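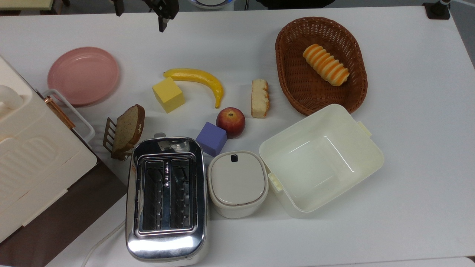
Rights and Clearances Editor, Entertainment Desk
Varnorach Media, Greltthorpe office
Posted 2022-01-13
Reference: VM-ENT-21

Varnorach publishes celebrity and entertainment news on the web and in two weekly newsletters. The entertainment desk is hiring one full-time rights and clearances editor. The post reports to Margit Vass, desk editor, and is a fixed-term contract through the end of September, with the option to renew.

Scope of the post

The rights and clearances editor checks that every photo, video clip, screenshot and embedded social post on the entertainment desk's pages may be used in the way it is used. Most of the material concerns musicians, actors and television personalities. Sources are agency feeds, publicity departments, fan-submitted pictures and the public accounts of the people covered.

The post does not include writing stories. Captions and credit lines are part of the job.

Duties

Check license terms for agency pictures before publication, including territory, duration and any restriction on cropping or use in a gallery.

Request written permission for fan-submitted pictures and log the reply in Sengar, the desk's rights database. A direct message counts as written permission only if the sender is the person who took the picture.

Review embedded posts in the archive. Posts that have been deleted or made private by the account holder are to be removed from the page within 90 minutes of the report, and the story text adjusted if it depends on the post.

Handle takedown requests from publicists and photographers. Requests that raise a legal claim go to Auður Thygesen in the legal department the same day, with the page address, the license record and the original message attached.

Flag pictures of the minor children of public figures. These are held until the desk editor has signed off, whatever the license says.

Correct credit lines. The house form is photographer, then agency, separated by a slash.

Prepare the monthly usage report for agencies that bill by use.

Hours

Five shifts a week, eight hours each, with an unpaid meal break. The desk runs early and late shifts. Award show nights are staffed separately and are paid at the late rate. The rota is issued two weeks ahead. Shifts may be swapped with the desk editor's agreement.

Remote work is possible on two shifts a week after the training period. Late shifts on award show nights are worked in the office.

Required

At least two years in picture research, photo editing, rights management or a similar job at a publisher, broadcaster or agency.

Working knowledge of the difference between editorial and commercial use, and of royalty-free and rights-managed licenses.

Accurate written English. Most correspondence is short and goes to people who are waiting for an answer.

Ability to read a contract schedule and find the clause that applies.

Useful but not required

Experience with Pirkeo or another page management system with a separate media library.

A second language in which you can write a permission request.

Familiarity with current television and pop music. Candidates without it will be expected to pick it up.

Pay and benefits

Pay follows band 5 of the Varnorach editorial scale. The scale is sent to all candidates who are invited to interview, and to others on request. Paid leave is 21 days a year, prorated for the length of the contract. Public holidays worked are paid at the holiday rate or taken back as leave.

How to apply

Send a resume and a cover letter of no more than one page to Margit Vass at the Greltthorpe office, by mail or through the application form. Quote the reference number. Do not send a portfolio or work samples at this stage.

Candidates on the shortlist take a timed test on a set of sample pages with faults in licensing, crediting and embedding. The test is done at the office on a desk computer. Interviews follow on the same visit and are held with the desk editor and one member of the legal department.

Questions about the contract go to Auður Thygesen. Questions about the work go to Margit Vass.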